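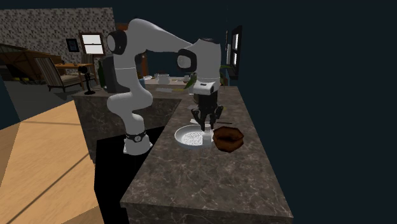 The Opal Ring

I started at Gezer the spring my rent went up, and I knew so little about jewelry that I called a bezel "the metal edge thingy" in front of the owner. Her name was Birsen Kurtuluş and she laughed so hard she had to take off her glasses. Then she hired me anyway (she needed someone who could work the card reader).

The shop was one narrow room on the main street in Purnstead, with a repair bench in back where Recep Yazıcı sat from nine to five with a loupe in his eye and the ball game on low. My job was the counter, the window, and the envelopes. Every piece that came in for repair went into a little brown envelope with a number on it, and you wrote down the name, the fault, and what you'd promised. "Write what you promised," Birsen told me, about once a day. "People forget what they brought, but they remember what you promised."

Envelope 898 was the opal.

A woman named Mirjam Aigner brought it in toward the end of April. She was wearing a raincoat buttoned all the way up and she put the ring on the felt pad without saying hello. It was a pretty old thing, yellow gold, worn thin at the back, with an oval opal that had gone kind of milky. I could tell it used to have fire in it, because when I tipped it there was one tiny streak of green way down at the bottom, like a fish in a pond.

"It was my aunt's," she said. "I want it how it was."

And I, with all of three weeks in the trade, said, "Oh, sure, we can do that!"

I wrote it down too. Make it how it was. Recep read the envelope, looked at the ring, and then looked at me for a good long while over the top of the loupe.

"What did she clean it with?" he asked.

I hadn't asked. So I had to call her up, and she told me her aunt had soaked it in dish soap and ammonia every Sunday for years, to keep it nice. I repeated this out loud and Recep put his hand flat on the bench like somebody had died.

What she had, he explained, was a doublet, a thin slice of opal glued onto a dark backing. All that soaking had crept into the glue and turned it cloudy. He could size the ring, he could build the band back up, he could polish the gold until you'd need sunglasses. The stone was another matter. He could try lifting the slice and gluing it down again, and it might crack clean across. A replacement opal would run 600 dollars, and it wouldn't be her aunt's.

"You call her," he said. "You promised."

I walked around the block first. I bought a pretzel. I practiced a speech to the pretzel. Then I went back and called, and I told her all of it, including the part where I'd said yes without knowing a thing.

She was quiet so long I thought we'd been cut off.

"Did she ruin it?" she finally asked. "My aunt?"

"She was taking care of it," I said. "She did it every week."

More quiet. I could hear a kettle on her end.

"Well, leave the stone alone," she said. "Do the band. It's cutting my finger."

So Recep did the band, and it took him two afternoons, and he charged her 90 dollars and grumbled that it should've been more. I polished it myself with the soft cloth, just the gold, staying a mile away from the opal. When she came in she had the same raincoat on, unbuttoned this time. She slid the ring on and turned her hand under the lamp, one way and then the other, and I kept my mouth shut, which is hard for me!

"There's a green bit," she said.

"Down at the bottom, yeah."

"I never noticed that." She turned it again. "What do I clean it with?"

"A damp cloth," I said. "And then a dry one. And no soaking, please, ever."

She nodded and paid in cash. On her way out she stopped at the window and asked what we wanted for the garnet earrings, the small ones on the left. I told her I'd have to check with Birsen.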